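식품 보관 온도와 용기 관리: 냉장고 문칸부터 조미료 선반까지

냉장고 안은 균일하지 않다. 냉기 토출구 앞과 문칸의 온도 차이는 기종에 따라 몇 도씩 벌어지며, 문을 자주 여닫는 저녁 시간대에 차이가 가장 커진다. 설정 패널의 숫자는 센서가 달린 한 지점의 값이므로 칸별 온도는 따로 재야 한다. 물을 채운 컵에 온도계를 담가 해당 칸에 하룻밤 두고, 아침에 문을 열자마자 읽는다. 공기 온도를 직접 재면 문을 여는 순간 값이 흔들린다.

칸별 배치

토출구에 가까운 안쪽에는 두부, 육수, 조리한 국물류를 둔다. 잎채소를 이 자리에 두면 가장자리가 언다. 생고기와 생선은 맨 아래 선반에 받침 용기째 놓는다. 핏물이나 육즙이 아래로 떨어질 물건이 없어야 한다.

문칸은 산도나 염도가 높은 제품의 자리다. 식초, 간장, 겨자, 피클이 해당한다. 우유와 달걀을 문칸에 두는 집이 많으나 온도 변동 폭을 재 보면 안쪽 선반이 낫다. 달걀은 뾰족한 쪽을 아래로 하고 씻지 않은 상태로 보관한다. 씻은 달걀은 그날 쓴다.

채소칸의 습도 조절 레버는 환기구를 여닫는 장치에 불과하다. 잎채소가 있으면 닫고, 사과처럼 에틸렌이 나오는 과일만 있으면 연다. 둘을 한 칸에 섞어 두면 레버 위치와 관계없이 잎이 먼저 누렇게 변한다.

문 패킹 점검

얇은 종이 한 장을 문과 본체 사이에 끼우고 닫은 뒤 당긴다. 저항 없이 빠지는 지점이 있으면 그 구간의 패킹이 눌렸거나 오염된 것이다. 순서는 다음과 같다.

1. 미지근한 물에 중성세제를 소량 풀어 홈 안쪽까지 닦는다.
2. 마른 천으로 물기를 제거한다.
3. 눌린 구간은 헤어드라이어 약풍을 짧게 쐬어 부드럽게 한 다음 손으로 펴 준다.
4. 문을 닫고 30분 뒤 종이 시험을 반복한다.

염소계 표백제는 패킹을 경화시킨다. 곰팡이 얼룩이 남았다면 소독용 에탄올을 면봉에 묻혀 쓰되, 화기가 없는 곳에서 환기하며 작업한다.

건조식품

밀가루와 쌀의 적은 습기와 벌레다. 새로 산 밀가루는 밀봉하여 냉동실에 7일간 두었다가, 봉지를 뜯지 않은 채 실온으로 되돌린 뒤 용기에 옮긴다. 차가운 상태에서 열면 표면에 결로가 생겨 덩어리가 진다. 쌀은 한 달 안에 먹을 양만 소분한다. 10월 이후 난방을 시작하면 보일러 배관이 지나는 하부장 온도가 올라가므로 쌀통 위치를 다시 확인한다.

가스레인지 바로 위 선반에 향신료를 두지 않는다. 열과 수증기가 함께 올라온다. 분말 향신료를 끓는 냄비 위에서 병째 흔들어 넣는 습관도 같은 문제를 만든다. 작은 종지에 덜어서 넣으면 병 안이 굳지 않는다.

용기 라벨

소분 용기에는 내용물과 개봉일만 적는다. 유통기한은 개봉 전 기준이라 옮겨 담은 뒤에는 참고값에 가깝다. 유성펜으로 뚜껑에 직접 쓰면 뚜껑이 바뀌었을 때 틀린 정보가 된다. 마스킹 테이프를 몸통에 붙이고 그 위에 쓴다. 테이프 끝을 조금 접어 두면 떼기 쉽다. 냉동용은 종이테이프가 떨어지므로 냉동 전용 라벨을 쓰고, 용기가 차가워지기 전에 붙인다.

같은 내용물이 두 용기에 나뉘어 있을 때는 오래된 쪽을 앞에 둔다. 새것을 오래된 것 위에 부어 합치지 않는다. 날짜를 추적할 수 없게 된다. 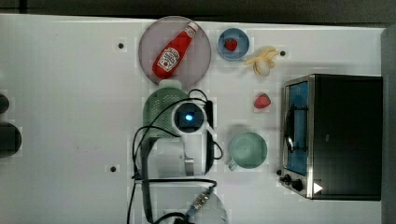
[조미료·소스]

케첩은 산도가 높아 개봉 직후 바로 상하지는 않지만 실온에서는 색이 짙어지고 향이 줄어든다. 개봉 후에는 냉장하고 제품 라벨의 보관 문구를 우선한다. 주둥이에 말라붙은 잔여물은 곰팡이가 시작되는 자리이므로 사용할 때마다 키친타월로 닦는다. 물로 헹굴 때는 캡을 분리해서 씻고 완전히 말린 후 다시 끼운다. 캡 안쪽에 남은 물방울은 다음번에 묽은 액으로 먼저 나온다.

바닥에 남은 양을 모을 때는 캡을 닫은 상태로 병을 세로로 쥐고 아래쪽으로 짧게 몇 번 흔든다. 물을 넣어 흔드는 방법은 당장 조리에 다 쓸 경우에만 쓴다. 물을 섞은 소스는 원래의 보관성을 잃는다.

마요네즈는 얼리면 분리된다. 토출구 앞을 피하고 문칸에 둔다. 참기름은 실온의 어두운 곳, 들기름은 냉장이 원칙이다. 들기름은 산패가 빠르므로 작은 병을 산다. 된장은 표면을 눌러 공기층을 없애고 랩을 밀착시킨다. 굴소스는 나사산에 묻은 당분이 굳어 뚜껑이 붙는 일이 잦다. 이때는 뚜껑 부분만 따뜻한 물에 담갔다가 고무장갑을 끼고 돌린다.

식탁에 꺼낸 소스는 식사가 끝나면 바로 넣는다. 숟가락은 병마다 따로 쓰고, 한 번 입에 댄 숟가락은 넣지 않는다.

독자 댓글 (4)

Joanne Catterall
종이 시험을 해 보니 경첩 쪽 아래 모서리만 헐거웠습니다. 드라이어로 두 번 펴고 나서 해결. 우리 집은 12년 된 기종입니다.

Wayne Horrocks
들기름을 냉장했더니 바닥에 뿌연 침전이 생겼습니다. 버려야 하나요?

Yaowalak Chaiyaporn
Wayne 님, 침전만으로는 판단이 안 됩니다. 냄새를 맡아 보고 페인트 같은 쩐내가 나면 버리세요. 저는 금요일 장 볼 때 제일 작은 병으로 사고 개봉일을 적어 둡니다.

Malcolm Penrose
밀가루 냉동 후 바로 뜯어서 한 봉지를 다 덩어리로 만든 적이 있습니다. 실온으로 되돌리는 데 얼마나 걸리는지도 본문에 넣어 주시면 좋겠습니다.

문의: 페이지 하단 양식 이용 | © Selden 살림 자료실 | 편집 Elsie Marsden | 맨 위로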